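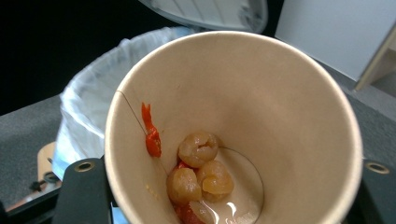

The slow end of the meal

I have been thinking a good deal lately about what happens after we eat, and I don't mean digestion. I mean the ten minutes or so when the plates are scraped, the tea is poured and somebody brings out something small to nibble on. My grandmother called it the slow end of the meal, and in her house it could easily outlast the dinner itself. There'd be fruit to peel, nuts to crack, a bit of cheese if the cousins hadn't found it first, and the talk would wander off wherever it liked.

I think we've let that go a bit too easily, and I'd like to make a case for having it back.

My friend Leire Paredes runs the tearoom at Fagundes, down by the old wharf, and she tells me most of her customers now ask for the bill along with the last course. She doesn't blame them (parking is dear and the babysitter is waiting), but she misses the lingerers, and I must say I miss being one. When she opened, she had 19 chairs that didn't match and a rule that no table would ever be hurried. The chairs have been replaced, but the rule is still there, bless her, and on a good evening in May you can sit over a pot of tea until the harbour lights come on and never once feel you're in the way.

Food that takes a bit of fiddling is a great help. A lychee has to be peeled, and the stone has to go somewhere, and while your fingers are busy you tend to say the thing you'd been meaning to say since the soup. I had the best conversation I ever had with my father over a bowl of mandarins. He was 70 and had never in his life told me about his first job, and out it all came, with the peel piling up in front of him, every bit of it news to me.

Of course there's mess, and I suspect that's half the reason the habit has faded. We like a clear table and a wiped bench, and we've come to think of crumbs as a job waiting to be done. My own view is that a few crumbs are a fair price, and that the tidying goes quicker with company anyway.

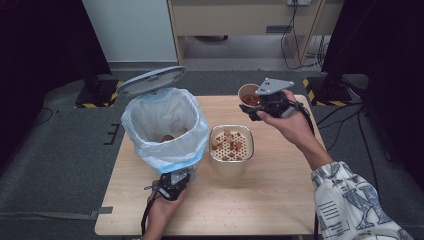
Crumbs on the table, scraps in the bin.

Sabina Trnka, my neighbour of many years, disagrees with me on nearly all of this. She says people who love to linger are generally people who aren't washing up, and I've had to admit she has a point, having been caught more than once with a full cup and my feet on a chair while she was at the sink. So let me amend my case: whoever cooked gets to sit, and the rest of us can take turns getting up. The kettle can go on again while the dishes soak.

You don't need a special occasion for it, or good china. Paper cups will do, and so will whatever fruit was on special at the greengrocer's. Try it one night this week, with the telly off, and put the kettle on before anyone has a chance to stand up.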